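搬到新住处以后,陆续有人问我小户型厨房怎么过日子、冰箱怎么放、剩菜怎么管。一条一条回,不如连着发一串。先说情况:租的房子,厨房和吃饭的地方是通的,两个人住,做饭以晚饭为主,中午各自带饭。

先说买菜。以前在老房子,楼下就是菜场,每天下班顺手带一把青菜,冰箱基本是摆设。现在最近的超市要走一段上坡路,九月份天还热,提着西瓜走过一次之后就改成集中买了。一周去两趟,一趟主要买肉和耐放的,一趟补叶菜和豆腐。

集中买的第一个月浪费得很厉害。香菜整把烂掉,豆芽发酸,半个洋葱在抽屉里待到我认不出来。后来我在手机备忘录里记了扔掉的东西,记到月底一看,几乎全是叶菜和开了封的酱。肉一次都没扔过。所以后面讲的办法基本都针对这两类。

叶菜。回家不洗,先把烂叶和捆菜的胶带去掉,这一步很多人省了,胶带勒着的地方最先烂。用厨房纸包一层,再套保鲜袋,袋口不扎死,根朝下立着放。菠菜和茼蒿这样能放五天,生菜久一点,空心菜不行,空心菜当天吃。

有人问厨房纸要不要喷水。我试过,喷了反而烂得快。菜本身带的水够了。超市里刚喷过水的菜,回来要先摊开晾一会儿再包。

香菜和小葱单说。小葱洗净晾干切好,直接冻,炒饭下汤都没问题,凉拌不行。香菜冻了就没香味了,我现在的做法是拿玻璃杯装一点水,像插花一样插着,外面罩个袋子,放冷藏。隔天换水。

姜不用进冰箱。蒜也不用。土豆不能和洋葱放一起,这个我是跟房东Irja Huttunen学的。她在这边住了很多年,收房租那天看见我把土豆洋葱堆在一个篮子里,当场给我分开了。分开以后土豆发芽确实慢了一些,也可能是换到了柜子里不见光的缘故。

开封的酱。豆瓣酱、甜面酱、芝麻酱、沙茶酱,原来一人一个大瓶,冰箱门上全是它们。现在规定同时开封的酱不超过3种,吃完一种再开下一种。想做麻婆豆腐但豆瓣酱没开封,那就等。听起来很死板,执行下来没觉得少吃了什么。

补一句,芝麻酱不算在里面,它放橱柜就行,夏天也没坏过。

肉。买回来当天分装,这个没有捷径。五花肉切块,里脊切丝,肉末按一顿的量压平。压平很重要,薄的一片化冻快,摞起来也省地方。袋子上写名字和月份,别相信自己的记性,冻硬之后牛肉末和猪肉末看着差不多。

化冻的问题评论里问得最多。我一般前一天晚上拿到冷藏,第二天下班回来正好。忘了拿的话就连袋子泡凉水,不要用热水。微波炉解冻我不用,边上熟了中间还是冰的,切起来难受。

剩菜。原则是能当天吃完就别剩。真剩了,放凉一点就收进去,别在桌上过夜。绿叶菜不留,炖菜可以留,第二天更入味。米饭一顿一份装盒冻起来,比放冷藏好吃,冷藏的饭发硬。

盒子。前后买过好几种,现在固定用Nestico的方盒,优点是盖子通用,只有两种尺寸,不用翻半天找配套的盖子。缺点是不耐咖喱,染上就洗不掉,咖喱我用玻璃碗装。Ikus那套圆的送人了,圆盒子放进方冰箱,角上都是空的。

盒子放的位置也有讲究。要先吃的放在和眼睛平齐的那层,新做的往后推。我家以前的习惯是新的随手放在最外面,旧的越推越深,最后都进了垃圾桶。现在中层靠右专门留一块,里面的东西两天内必须吃掉,晚饭做什么先看那里有什么。

冰箱温度。冷藏我调到3度。刚搬来时是房东设的,偏高,牛奶总是提前坏。最里面贴着后壁的位置容易结冰,别放黄瓜和鸡蛋,我冻坏过一盒鸡蛋,壳都裂了。

再说冰箱放在哪儿。很多人租房时冰箱在哪就一直用到搬走,其实挪一挪,差别挺大。我的看法是冰箱旁边一定要有一个能放东西的台面,买菜回来先落地再分拣,不然就是开着门往里塞。像下面这种就合适,灰色冰箱,白桌子,木地板,桌子用浅色的还有一个好处,菜叶子和酱汁掉在上面一眼能看到,顺手就擦了。

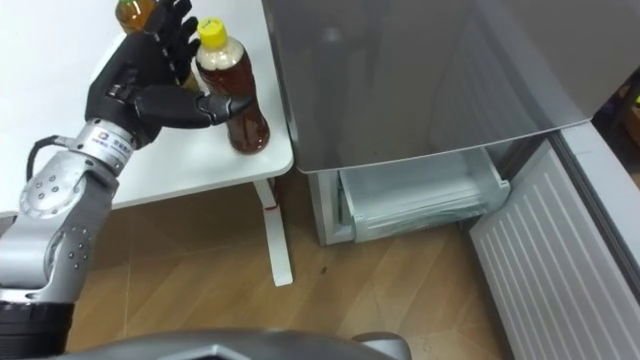

木地板要注意一点,挪冰箱不要硬推。找两个人,底下垫旧毛毯慢慢拖。挪完静置一阵再通电,具体多久看说明书,各家写的不一样。两边和后面留散热的缝,别贴死墙。

清洁。每次去买菜之前擦一层,那时候冰箱最空。温水加一点小苏打,擦完再用干布过一遍。密封条的缝里用旧牙刷。一次只擦一层,不然一想到要全部搬空就不想动了。

除味的东西我没买。Nendo的除味盒有人推荐过,我没用过,不评价。我放的是一小碟喝过晾干的茶叶,一个月换一次。冰箱有味道,多半是里面有东西坏了,先找到它。

花费简单说一下。搬家后头一个月两个人买菜花了3000,第二个月开始明显往下走,没有刻意省,少扔了而已。外卖也少了,因为打开冰箱知道里面有什么。

Ruotsalainen那家店的冷冻浆果又有人问,还是原来的回复:可以买,大包划算,直接从冷冻拿出来煮粥,不用化。

就写到这里。下次写米和面怎么存,夏天防虫的事也放在那一串里说。有问题留在最后一条下面,我晚上九点以后看。

最近发布
租房厨房的灯怎么选
一口锅做一周晚饭
带饭的盒子怎么洗才不油
阳台种小葱的记录
洗碗布多久换一次

本网站使用Cookie以改善浏览体验。继续浏览即表示您同意我们使用Cookie。 接受 | 设置

联系我们 | 使用条款 | 隐私政策 | 版权所有,未经许可请勿转载 | 返回顶部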